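3.2 Storage conditions and sampling

Fruit for the storage trial came from the Lendier packhouse in July and was kept in the Lirnasov cold room for 12 weeks. In all, 1,698 oranges were entered in the trial, divided between 41 lots by orchard block and picking time. Fruit with cuts or soft patches was taken out before the lots were made up. Half of the lots were waxed on arrival and the other half were left as picked. Weight loss was taken as the difference between the weight on entry and the weight on the sampling date, given as a percentage of the first.
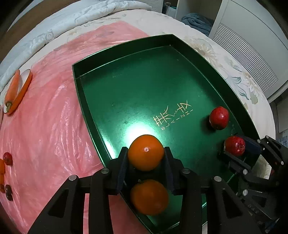
Figure 3. Oranges and a green tray.

Weight loss in unwaxed fruit was greatest near the cold room fans, as Pearce found in his earlier work on the Kombo variety. Lots were therefore moved one shelf down after each sampling. Containers also matter, as the depth of the sides affects how freely air passes over the fruit. A tray with tall, straight sides, like the dark green one in Figure 3, shelters the lower part of each orange more than a shallow crate does. We did not correct for this – all lots within a comparison were held in the same type of container.

Rind firmness was measured at two points on the equator of each sampled fruit, away from the stem end. Juice was then pressed by hand and strained, and its sugar content was read on the same morning. Lots from the Cumik block were sampled last on every date.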